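Drurkside repair room to take in desktop computers from June

27/05/2019

By Meriem Farouk

The repair room on Gamley Street in Drurkside will start accepting desktop computers and small workstations in June, after two years of handling only lamps, radios and kitchen appliances. Residents can bring in a tower they no longer use, or one that has stopped working, and it will be taken apart, checked and either rebuilt or sorted for parts.

The room will be open for computers on Saturday mornings. Appliance repairs stay on Wednesday evenings as before. Owners do not need to book, but they are asked to leave a phone number with the machine and to take home a numbered slip.

Work on the first batch has already begun. The machines came from El Fassi, an engineering drawing office that moved out of its Drurkside premises this spring and gave up its old desktops instead of paying to have them hauled away. Most are larger than a home computer. They were bought for drawing software and have more slots for memory and add-in cards than a family would normally use.

"They're heavy and they're dusty, but they were good machines when they were new," said Idris Coyle, who runs the computer bench. "A lot of the parts inside have years left in them. What's usually gone is the hard drive, or somebody pulled the memory before it left the office."

Each tower goes through the same steps. The power cord is removed and the side panel comes off. Dust is blown out with the fans held still. Drives are taken out first and set aside in a locked cabinet. After that, the memory and the processor are removed if they are present, and the board is looked over under a bright lamp for swollen capacitors, scorched spots, cracked clips and bent contacts.

The processor socket gets the most attention. On many boards of the last decade the contact pins are in the socket and not on the processor, and they are thin enough to be bent by a sleeve or a dropped screw. A board with one bent pin can sometimes be saved with a magnifier and a fine tool. A board with a whole row flattened usually goes to parts.

Coyle asks people not to take the processor out at home. If it has already been removed and the plastic cover for the socket is still around, the cover should go back on before the machine is moved. If the cover is lost, the case should be closed and carried flat, with nothing loose inside it.

Memory is another common problem. The sticks have to match the board, and boards built for workstations can be fussy about which type they accept and which slots are filled first. The repair room keeps a drawer of donated memory, sorted by type, and would like more. Sticks of any size are welcome, in an envelope or an antistatic bag.

The room is also looking for the following:

Power supplies with their cables
Case screws and drive screws, mixed is fine
Processor coolers, with mounting brackets if possible
Graphics cards, any age
VGA, DVI and HDMI cables
Keyboards and mice with USB plugs

It cannot take printers, tube monitors, or laptops with swollen batteries. Those should go to the county drop-off site, which accepts them year round.

Data on old drives has been the most frequent question at the front desk. Under the rules posted in the room, a drive is never put back into use with the previous owner's files on it. Owners may take the drive home on the spot, have it wiped, or have it drilled. Wiping takes several hours for a large drive and is done overnight. Owners who want pictures or papers copied off first should say so when they hand over the machine, and should bring a USB drive of their own to copy them to.

Finished computers will be offered first to households with school-age children, then to anyone in Drurkside who asks. There is a charge of $6 to cover the cost of thermal paste, cleaning supplies and a new clock battery. A free operating system is installed, along with a web browser and an office program. Buyers who need a particular system for work or school can install it themselves, provided they have a license.

A tower from the room comes without a monitor unless one happens to be on the shelf that week. Screens have been slower to come in than computers, and the ones that do arrive are often missing their stands.

The money for the new bench came from Eltus, the hardware store on the corner of Gamley Street, which also supplied the shelving and two lamps. The store's share covered the worktop, a grounded mat, a set of small screwdrivers and a test power supply. The rest of the room is unchanged, apart from the sewing table, which has been moved to the window side.

Roughly 100 computers a year is what Coyle expects the room to be able to handle, working at its present hours. He said he would be happy with fewer if they were done properly. Slow jobs will be kept back so that quick ones can leave the shelf. A dead clock battery or a loose cable can be sorted out while the owner waits, and a good many of the machines described as dead are expected to have nothing worse wrong with them.

For people who would like to learn the work, there will be a beginners' session on the first Saturday of June. It covers opening a case, removing and refitting memory, cleaning a fan and replacing thermal paste. There are 7 places, and people under sixteen should come with an adult. Tools are provided. Long hair should be tied back and rings left at home.

A second session later in the month will deal with choosing parts for an older board. It will go over the different kinds of expansion slots and what fits in each, how to read the labels printed on the board, and where to look up a manual when the model number is hard to find. Participants may bring their own machine to that one, with the side panel screws already loosened if they are stiff.

Coyle said the part people struggle with most is telling one long slot from another. Some boards use colored plastic to mark out a slot, but the meaning of a color differs from one maker to the next, and he tells beginners to go by the printed label and the manual. Older PCI slots sometimes sit beside the newer PCI Express ones on the same board, and a card made for one will not go into the other.

"If it doesn't go in with a gentle push, stop," he said. "Look at the notch in the card and look at the slot."

The room is reached by the side door on Gamley Street. There is a ramp, and a cart can be borrowed for heavy towers. Parking in front is limited to short stops on Saturdays because of the market, so drivers should unload first and park behind the library. The door opens at nine and the last machine is taken in at noon.

Questions about the beginners' sessions can be left at the Eltus counter during store hours or asked in person on any Wednesday evening. A list of parts the room is short of will be taped inside the window and changed as things come in.
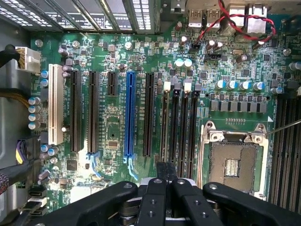 Can I donate a computer if the memory and processor have already been taken out?

Incomplete machines are accepted, as long as the case and main board are there. Put the socket cover back on if you still have it, close the side panel, and tell the person at the desk which parts are missing so it can be written on the slip.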